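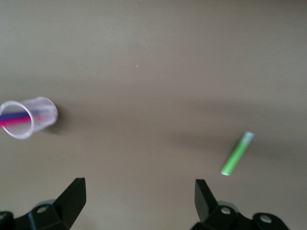

3.2 Cup returns at the Wornance sites

Deposits were recorded at two canteens, Stondasitz and Dagdag, from opening until 3 p.m. Stondasitz sold 400 cold drinks in the study period and Dagdag sold 325. Both used the same clear plastic cup and charged the same deposit.

At Stondasitz, 201 cups came back to the counter. Most of the others were left on tables or put in the general waste – staff did not log these separately. Dagdag placed its return rack next to the exit in November, and we treat the weeks before and after the move as separate periods.

Figure 1. Clear plastic cup on its side on a tabletop.

Cups left on tables were counted as unreturned even when staff later washed them. The Plikwood survey used the opposite rule, so its return rate of 70 percent can't be compared directly with ours.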